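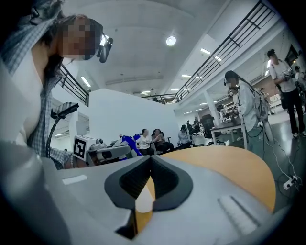

A curved tabletop with an orange-brown edge, with a black articulated stand on the work surface.

A curved worktable is a table whose front edge follows an arc in place of a straight line. The form is used in workshops, laboratories and shared offices, where one person must reach a wide area without moving along the bench.

Tops are usually cut from a single panel and finished with a band along the edge. The arc may be concave, partly enclosing the user, or convex, allowing several people to work side by side. Articulated stands are often kept on such tables to hold lamps or small instruments.

The designer Aslak Blomqvist introduced a convex model, the Sirnero, for the furniture maker Braltov. It was sold with a top 60 inches wide, and 383 were built before production moved to Pacheco. A later version by Azucena Solís added a cable channel below the edge.

Curved tops are harder to place against a wall than rectangular ones, and low partitions are commonly used to divide the space behind them.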